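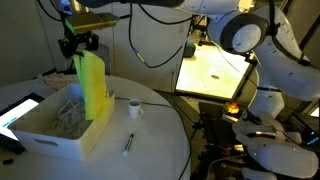 Renato Dalisay asked at the July handover whether the operator should pause before closing the fingers, as the Padilla notes advise. We agreed to try it without the pause.

Entry, Hellano cell, 14:00. Task: cloths and storage box, shown by remote control.

Cloth is to be gripped at a corner. Grips taken mid-edge are to be marked and kept apart from the main set – they are not to be deleted. Mug and marker stay on the table throughout.

Block 505 holds 40 demonstrations, of which 8 are marked for review. Operator: T. Masson. Log kept by J. Manalastas.

Open point: wrist speed on the approach differs between operators. R. Aquino to compare with block 604 before the next session. Leader arm gain left unchanged.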